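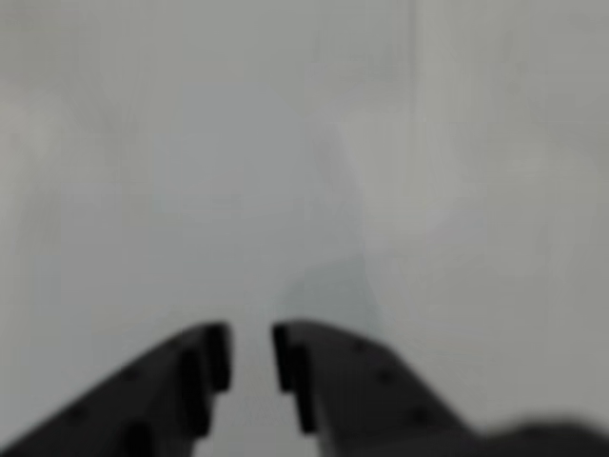 The light gray I am asking about

Fledstead Home Forum > Kitchen and Workroom > Surfaces
Topic: Light gray for a big work table, keep it or change it?

palegrayquestion
Monday, February 16, 2026
Hello to all. I have read this forum for a long time and now I write my first topic, so please excuse my English, I check the difficult words in the dictionary.

We have a large table in the room behind the kitchen. It is used for everything: folding the clean sheets, cutting fabric, packing parcels, sometimes rolling dough when the kitchen is full. In September we changed the top to a pale gray, very even, almost without any pattern. In the shop I liked it very much. It looked calm.

Now I live with it for some months and I have doubts. These are my problems:

When I look for small things on it, for example pins or a white button, I do not find them quickly. Black thread I see at once, white thread I see never.

The color changes during the day. In the morning it is cold, like the sky before snow. Under the lamp in the evening it becomes a little yellow, and then the fabric I chose in the morning looks wrong beside it.

Pencil marks. I draw on fabric with a soft pencil and some of it goes to the table. With a damp cloth it comes off, but it leaves a shine that I see only from the side.

My question: does a person get used to this, or should I paint it or cover it? I have 69 in the household money for this project, so a new top is not possible. The finish is a satin one from Dromwood, the shade name on my receipt is only "Light 3".

Thank you for reading so much.

tablelegs
Welcome! Keep it. Pale gray is the best work surface I have ever had. I had dark brown before and every bit of flour and lint was shouting at me. On gray you see the dark things, on a sheet of dark paper you see the light things. So buy a sheet of dark paper and the button problem is finished.

oatmeal_drawer
I don't agree with tablelegs. A work table with no pattern at all is tiring for the eyes. There is nothing to rest on, and you cannot judge whether a thing lies straight or not. I would look for something with a fine grain or speckle. Even a small speckle hides the pencil and the shine.

tablelegs
A speckle hides the pencil and it hides also the pins. I stepped on enough pins in my life.

oatmeal_drawer
Pins you step on are on the floor, the table color does not help you there.

palegrayquestion
Thank you both. I should say that I do not want a speckle. My mother had one and we always wiped the same spot, thinking it was a crumb. But I understand the point about straight lines. I fold along the table edge for this reason.

The dark paper is a good idea, I will try it. How large should it be?

tablelegs
Mine is the size of a baking tray. Large enough for a pile of buttons, small enough to stand behind the door.

northwindow
About the color that changes: this is the lamp and you should not blame the table. A neutral gray takes the color of every light. White does it too, but with white we are used to it and the brain makes the correction. Put a more neutral bulb in the lamp over the table and look again in the evening before you buy any paint. It costs less than a tin.

Please also look at what is near it. I had a gray top beside a green wall and the gray looked pink the whole winter. I thought I was ill.

palegrayquestion
The wall is cream. The curtain is a kind of rust color and in the afternoon the sun comes through it. I never thought about the curtain!

northwindow
Open the curtain fully for one afternoon and you will know.

satin_or_matte
I want to speak about the shine. This is a different problem from the color and it will not go away with a bulb. On satin finishes, rubbing makes small polished places. If you always rub the same spot to remove pencil, you polish it. On a pale surface they are seen from a low angle, on a dark surface they are seen from everywhere, so in this matter you are lucky.

What I do:
Soft white eraser first, dry, with light pressure.
Brush the crumbs away with a dry brush.
Then a damp cloth with one drop of dish soap, long strokes over the full width, never small circles.
Dry with a second cloth.

No melamine sponge. It removes the pencil very well and the satin also.

oatmeal_drawer
I use the melamine sponge for years and have no problem with it. Wet it well and do not press.

satin_or_matte
On which finish?

oatmeal_drawer
Gloss.

satin_or_matte
Gloss is harder and you can polish it again. On satin please try it on the underside or at the back corner first. I will not change my opinion on this one.

palegrayquestion
I must confess I have used this sponge two times. In small circles.

satin_or_matte
Then the shine has an explanation. Do not be sad, it stays a small thing. In many kitchens it looks worse and people eat there happily.

breadandparcels
Can I ask about the dough? You wrote that you cut fabric, pack parcels and roll dough on the same top. I would not roll dough directly on a painted surface, whatever the color. Take a board or a silicone mat. If you choose a mat in a darker color, you also see where the flour is, and with pale gray under pale flour you see very little.

palegrayquestion
I was not clear, sorry. The dough is on a wooden board always, the board is on the table. The flour still goes everywhere, and you are right, on this gray I find it with my sleeve and not with my eyes.

breadandparcels
Good, then I am calm. For flour I wipe dry first with a bench scraper, then damp. If you go damp first, you make glue.

catteralldiscount
If you decide to paint in the end, I can tell my experience. I used Emora table paint, bought at Catterall, in a middle gray, two coats over the old pale one. The covering was good. But the waiting was long: the tin says 28 days until the full hardness, and I put a sewing machine on it much sooner. It left marks from the rubber feet which I still have. So count the days when you cannot use the table, and ask the family if they can live with it.

The price was inside your budget, and some money stayed for the roller.

oatmeal_drawer
And do you like the middle gray more?

catteralldiscount
For lint, less. For white thread, much more. For the mood of the room in winter, less. It became heavier. My room has one window only.

tablelegs
This is what I am saying. Pale gray gives light back to the room.

northwindow
A pale top in a room with one window works nearly like a second lamp. I would not give it away for white thread.

quilt_on_sunday
Another possibility, not paint: a cutting mat that covers half of the table. Mine is dark green with a grid. The grid gives the straight lines that oatmeal_drawer is missing, the green shows white thread and white buttons, and the pencil stays on the mat. The other half of the table stays gray for folding and parcels. When I have guests I put the mat under the bed, flat. Never roll it and never leave it in the sun, it becomes a boat.

oatmeal_drawer
For this I have no objection. It is a good compromise, even if I still find plain gray dull.

palegrayquestion
I like this. The fabric half and the clean half! My husband already asks which half is for his newspapers and I said none.

satin_or_matte
One warning about the mat: lift it every week and wipe under it. Grit gets below and then it scratches the satin each time the mat moves. Ask me how I learned it.

small_moderator_fledstead
A reminder from the moderation: this topic has passed 4,000 views, which is a lot for a table. Please keep the sponge discussion friendly. There is a separate topic about cleaning products, pinned at the top of this section.

palegrayquestion
I come back with news. I opened the curtain for a whole afternoon and northwindow was right, most of the yellow came from there. In the evening there is still a little, so I ordered a different bulb. The dark paper is in use. I have not bought the mat yet, I am measuring.

For now I keep the light gray. The shiny places are there and I look at them from above, where I do not see them.

One more question to quilt_on_sunday: does your mat smell at the beginning? I read that some do, and the room has a door that does not close well.

quilt_on_sunday
Mine did, for a few days. I left it in the hall with the window open, lying on the floor, and the smell went. Wash it with cool water before, hot water bends it.

oatmeal_drawer
If you measure, leave a hand's width free at the front edge. I did not, and my sleeves push the mat all the time.

palegrayquestion
Written down. Thank you, I will measure again tomorrow with this.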